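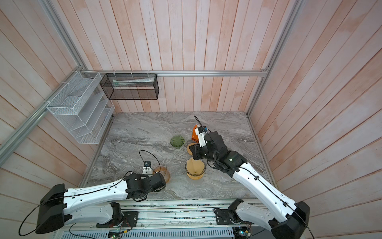 Figure 3. Two robot arms at a marble-patterned tabletop, with a glass bowl between the plank walls.

4.2 What people wrote in their objection letters

I read all 417 letters sent in over the Brestthorpe change-of-use applications, and I'll admit I started out expecting a pile of complaints about parking. Parking does come up a lot (247 letters mention it somewhere), but it's mostly a warm-up. People get it out of the way in the first couple of lines and then move on to what really bothers them, usually noise at closing time or the loss of a shop they were fond of.

Vikas Upadhyay and I coded the letters separately and then sat down to compare. We fought over the word "character." He wanted one code for it and I wanted three, as a letter about old shop fronts and a letter about late drinkers can both say the character of the street is at risk! We settled on two: buildings and behavior. Ritu Gautam went through the ones we still couldn't agree on and made the final call.

The letters about the Yagi site were the odd ones. Most were short, and a good many shared the same opening paragraph, so I'm fairly sure a template went door to door that August. We kept them in. A copied letter still had to be signed and mailed by somebody, and the planning officers' reports counted them the same as any other.

What surprised me was how few writers asked for an outright refusal. They wanted conditions: earlier closing, no tables on the sidewalk, bins kept around the back. Deepak Ahuja found the same thing in his interviews with council members, who told him they'd much rather argue over opening hours than vote a plan down. The members who abstained on the Stedia application said pretty much that, and I come back to them in Section 5.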